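Call for participants: bench reviewers for the Sinaga arm kit (paid, part time)

Posted by the Ernthorpe hardware desk
Location: Podusdale, on site, no remote, sorry
Start: October

Quick version. We review tools for people who fix and recycle computers for a living. Next up is the Sinaga, a robot arm kit sold to repair shops and refurb outfits for desktop teardown and rebuild. Pavberg makes it. We bought ours at list price and want to find out if a normal shop can live with it. Need 16 people to come in and run it, break it if you can, and tell us what you think in plain words. You get paid either way.

Not a focus group. No one-way glass, no sandwiches on a tray while a guy in a vest asks how the product makes you feel. You work at a bench, you write stuff down, you go home.

WHO WE WANT

People who open up computers. Repair counter, school IT, office IT, e-waste line, refurb warehouse, garage side business, all fine. You should be able to swap a drive or a power supply without looking it up.

No robot background needed. We'd like a mix, so if you have programmed arms before say so, but most of the seats are going to people who haven't. The kit is sold as something you can learn on the job and that claim is half of what we're testing.

Skeptics welcome. Fans too. Only rule is you can't work for Pavberg, sell for Pavberg, or live with someone who does.

18 or over. Able to stand for a good part of a shift, we have stools but the bench is standing height. If you need a different setup tell us and we'll work it out, the bench height can be changed with a bit of notice.

WHAT YOU'D BE DOING

Each reviewer does 4 shifts. First one is setup and training, straight from the Pavberg manual, no help from us unless something is about to get damaged. We want to know where the manual loses you. Mark it up, we print a fresh copy for every person.

After that it's jobs off a list. The list is the boring everyday stuff a shop would want to hand off: drives in and out of bays, cards in and out, memory, getting a carrier lined up and seated. You teach the arm the move, run it, fix it, run it again. Then you do the same job by hand and we time both. 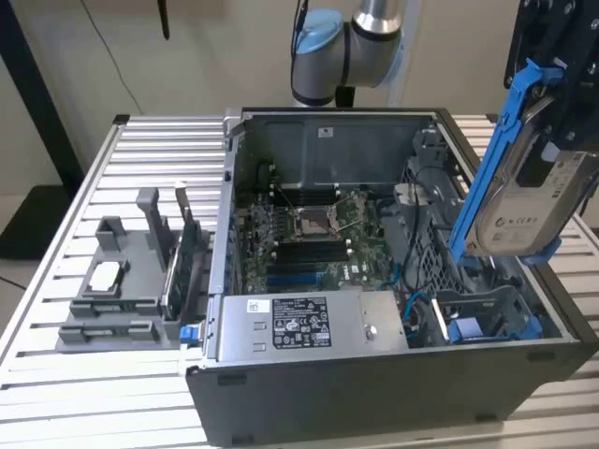 Drive bays are where opinions have been the strongest so far, so expect to spend a whole shift there. Tool-less carriers especially. They flex, they catch on the rail, and every case maker has their own idea about which way the tabs go. If you've got opinions on tool-less carriers you are our kind of person.

Last shift is free choice. Bring a job from your own work, bring the machine too if you want (wipe the drive first please, we don't want to see your customers' tax returns). Some of the most usefull notes we get on any review come out of that day.

You'll keep a log the whole way. Paper or laptop. Doesn't have to be pretty. "Gripper dropped it again, swore, lunch" is a perfectly good log entry if that's what happened. We do ask for times on everything.

THE KIT, SO YOU KNOW WHAT YOU'RE GETTING INTO

Arm, gripper, controller, teaching pendant, software on a laptop we supply. Fixtures for holding parts get printed here as we need them, and if you can draw one up in CAD and think ours stink, go ahead, we'll print yours.

The old desktops are bought by the pallet, 168 of them on the shelves now. Mostly ex-office towers. Different makers, different years, some in nice shape, some full of carpet fuzz. Don't be gentle with them on our account. Don't be stupid either.

None of the towers are plugged in while the arm is working. Power supplies stay closed. That's a hard rule, open one and you're done for the day.

PAY

2,000 dollars for the full set of shifts, paid in two parts, half after shift two and half when you hand in the log. Drop out early and you keep whatever half you've earned. Parking is free behind the building. We'll cover a bus pass if you're coming from across town, keep the receipt.

You are paid the same if you hate the thing. Pavberg doesn't see your notes before we publish, doesnt pay for any of this, and doesn't get your name. They get one chance to answer factual questions before the review goes up, same as every company we cover.

HOURS

Shifts run 8:30 to 4:00 with a proper lunch. Weekdays. We try to space them out, one a week works for most people, but if your boss will only give you a single block off we can do them back to back. Evening slots maybe, if enough people ask. Put it in your email.

SAFETY, QUICKLY

Ernthorpe staff in the room at all times. Everyone gets shown the stop button before anything gets switched on and everyone has to press it once. Hands out of the case when the arm is live. Long hair tied back, no lanyards, no loose sleeves, closed shoes. Safety glasses are ours, bring your own if you like them better. Cut-resistant gloves are on the shelf, old cases have sharp edges and we're all tired of bandaids.

There's a short form to sign, you'll get it ahead of time so you can read it at home.

WHAT WE DO WITH YOUR NOTES

Goes into the published review. We quote from logs, first name or no name, your pick. We also photograph the bench while work is going on. Hands might show up, faces won't unless you say ok in writing.

The review will have a section on cost per job and another on how long training took, and both come out of your logs. So if you forgot to write down a time, leave it blank. Please don't guess and don't fill it in later from memory.

HOW TO APPLY

Email the hardware desk, subject line SINAGA BENCH. Tell us:

what kind of machines you work on and how often
any robot or CNC experience, none is fine
which weekdays are no good for you
one tool you bought for work and regret, and why

That last one counts more than the rest. A few lines is plenty. No resume, we won't read it.

Apply by noon Friday. We answer everybody, yes or no, but give us a week, its a small desk. If the seats fill we keep a backup list, and people do cancel, so tell us if you can come in on short notice.

Already did one of our bench reviews? You can apply again. Same email, just mention which one it was.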